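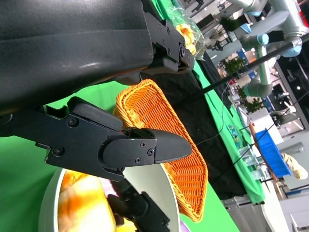 4.3 Comparing the two grippers on the bread-and-basket task

We ran the same pick-and-place task with both grippers, keeping the arm, the controller and the table layout fixed. The first gripper, which we call the Trika, has two hinged fingers that taper to a point. The second, the Shboul, has wide parallel pads with a soft rubber face. Each trial asked the arm to lift one soft item out of a round bowl and set it down inside a long woven basket next to it. The bowl is a friendly target for a person and a surprisingly rich one for a gripper: the rim is curved, the item shifts when touched, and the fingers have very little room to open once they are below the rim.

Figure 6. View from the wrist camera with the linked-finger gripper over the bowl. The upper fingertip overlaps the left side of the orange basket. A second, grey arm is visible in the background.

In total we logged 443 trials, 172 of them with the Shboul pads and the remainder with the Trika fingers. The split is uneven because the Trika sessions also covered the camera comparison in Section 4.4. Item type and bowl position were drawn at random before each trial from the list in Appendix B. A trial counted as a success if the item ended up fully inside the basket without the basket moving more than a finger's width. Dropping the item back into the bowl and trying again was allowed once.

We were delighted by how well the tapered fingertips coped with the rim. They slid down between the food and the wall of the bowl at angles where the wide pads simply touched the rim and stopped. Of the failures we recorded with the Shboul pads, 111 began with this kind of contact, and in most of them the controller backed off correctly but had no better approach to offer. With the Trika, rim contact led to a failed trial only 11 times.

The pads had their own strengths, and we don't want to undersell them. Once they had hold of a roll they left hardly a mark on it, while the pointed tips dented the softer items and in a few trials tore the crust. Lowering the closing force helped, although it also made the item more likely to swing on the way to the basket. Remigiusz Pietrzak suggested slowing the wrist for the first part of the lift, and this small change removed nearly all of the swinging we had been fighting with filters for weeks.

Camera placement mattered more than we expected. The Clokstead mount puts the lens close behind the fingers, so the nearer finger and the arm housing take up a good part of every image. Food in the bowl comes very close to the lens and goes soft, which upset our edge-based grasp finder. The learned grasp finder, trained on images from the same mount in April, was far less bothered. Its colour cues seemed to carry it through, and we found that really encouraging, as it means a cheap fixed-focus camera may be enough for this task.

Both grippers were driven by the Ziltex controller at its standard update rate. We did not tune the gains separately for each gripper. Doing so might well narrow the gap, particularly for the Shboul, whose heavier pads made the wrist settle a little late at the end of each approach. We plan to repeat the bowl trials with separate gains and with a shallower dish.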